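Plarnstead Secondhand Clothing Price List

A table of asking prices for used clothing, copied by hand from shop tags and typed up. One row per garment. Maintained by Wing-sze Hsu.

Last updated November 22, 2018

Contents

prices.csv, the main table, 415 rows
shops.csv, one row per shop
sizes.txt, notes on how letter and number sizes were matched
old/, the first version, kept so that earlier links still work

Why this exists

I wanted to know whether used children's clothes cost less per item than used adult clothes in the same shop, and I could not find a list that kept the two apart. Most price guides give a range for "tops" and stop there. I started writing down tags in January and kept going.

Where the rows come from

Three shops: Dobson, Prernora and Urnomau. Dobson supplied 203 rows. The rest are split between the other two, and Urnomau has fewer because it closes its clothing floor for part of the winter. Prices were taken from the tag as written. If a tag had been crossed out and marked down, the lower price is in the price column and the first one is in price_was.

Columns

id: a number, never reused
shop: matches the name in shops.csv
kind: pants, sweater, shirt, skirt, dress, coat, other
group: adult or child, as the shop had it on the rack
color: the main color, one word
size_tag: exactly what the label says
size_std: my own matching, see sizes.txt
price: US dollars, tax not included
price_was: blank unless marked down
wear: 0 for no wear I could find, up to 3 for holes or broken zippers
note: free text, often blank

Rules I followed

Garments sold as a set get one row, with "set" in the note. Shoes, belts and bags are left out. Anything knitted with long sleeves is a sweater, even when the tag says "top." Leggings are pants. If two colors cover the same area, I put down the one listed first on the tag, and if the tag lists none, I put "mixed."

Wear was judged by one person under shop lighting. Treat it as a rough sort. I changed my mind about the line between 1 and 2 early on and went back over the first 10 rows, but later rows were not checked a second time.

Red pants and a green knit

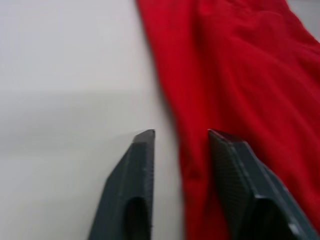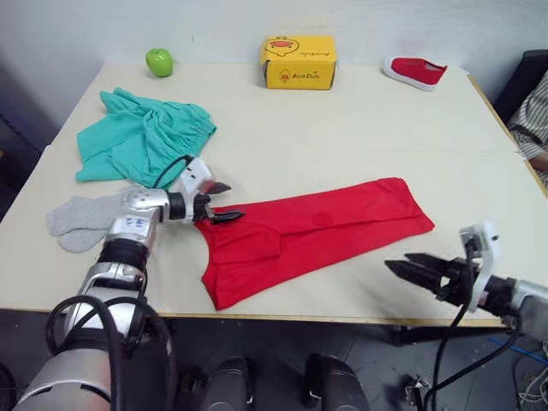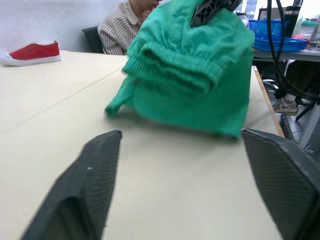 Known problems

Urnomau prices everything in whole dollars and the other shops do not, so averages across shops will look a little lumpy.

The size_std column is weak for children's clothes. Some labels give an age, some give a height, and a few give both and disagree with each other. When that happened I used the height.

Rows with "other" in the kind column are mostly vests and overalls. I may split them out later.

There are no rows for items priced by the pound. Prernora has a bin of these by the door and I had no good way to record them.

Loading the file

The file is UTF-8 with commas between fields and a header row. Notes that contain a comma are in double quotes. Read id and size_tag as text or some programs will turn a size like 3-6 into a date.

Changes

1.2 Added price_was. Fixed shop names with a trailing space.
1.1 Added the wear column.
1.0 First release.

Plans

I would like to reach 500 rows before making another release. Corrections are welcome, please give the id and the column. New rows from other shops are fine too if the price comes from a tag and the group is filled in.

Use

Free to copy and change for any purpose. A mention of the Plarnstead list is appreciated and not required.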